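HOSP 204: Produce Receiving and Storage
Handout 5: Soft Fruit, or How to Lose Money Gently
Revised November 5, 2021

Read this before the practical. If you read it during the practical, at least keep it out of the sink.

Where we left off

Last time we covered roots, which forgive nearly everything. You can drop a turnip, apologize to it, and serve it that evening. Soft fruit keeps a grudge. A bruise you give a grape at receiving will show up two days later on somebody's cheese plate, by which time you will have forgotten doing it.

Terms you need

Bloom: the pale, dusty film on the skin of a fresh grape. It is natural wax, it slows down moisture loss, and generations of students have tried to polish it off. Leave it alone.

Shatter: berries coming off the stem. A few loose ones in any delivery are normal. A crate that rattles is a conversation with your supplier.

Headroom: the space between the top of the fruit and the rim of the crate. If you stack crates with no headroom, the bottom one becomes juice.

Crates and bunches

For the storage exercise we use open-topped wooden crates, the Erberg pattern, because they stack and because the department bought far too many of them. Check the inside for splinters and old stickers. One layer of bunches per crate, never two, however tempting it looks at the end of a shift.

Lift a bunch by the stem when there is a stem to be had. When the stem is buried, come at the bunch from both sides, spread your grip wide and let the fruit rest in it. Squeezing is for lemons. Red grapes need extra attention at inspection, as a dark bunch can run from nearly black to quite a light red and still be perfectly sound, so color alone tells you less than you would like.

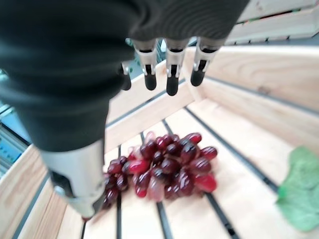 But surely you wash them first, came the objection from the back row last March, and it deserves a proper reply, having come up in every section before and since. No. Wash grapes right before serving. Water left between the berries gives mold a head start, and mold needs no encouragement from us. The same student asked whether this applied to grapes that looked dirty. Yes — wash those right before serving too.

Storage

Keep grapes at 36 degrees Fahrenheit, in the coldest steady part of the walk-in, away from the door. Keep them away from onions as well. Grapes pick up odors readily, and the Flutavik Café exercise (see Handout 3) is still spoken of in this building.

Write the receiving date on the crate label. "Recent" is not a date. Neither is a smiley face.

The cost problem

Castillo Catering takes in 1,000 pounds of grapes over a season and discards 204 pounds. Work out the loss as a percentage of weight received. Then suppose half the discarded fruit was damaged in handling, and give that weight too. Show your work. Answers with no working will be treated the way Castillo treats its grapes.

For the practical

Meet in Room 301, Jullance Building. Bring an apron, a marker and your inspection sheet. Sort your crate into serve, use today and discard, and record the weight of each group before you move on. Eating the evidence counts as discard.

Reading: the chapter on berries and stone fruit in the course pack, skipping the section on jam, which we get to after the break.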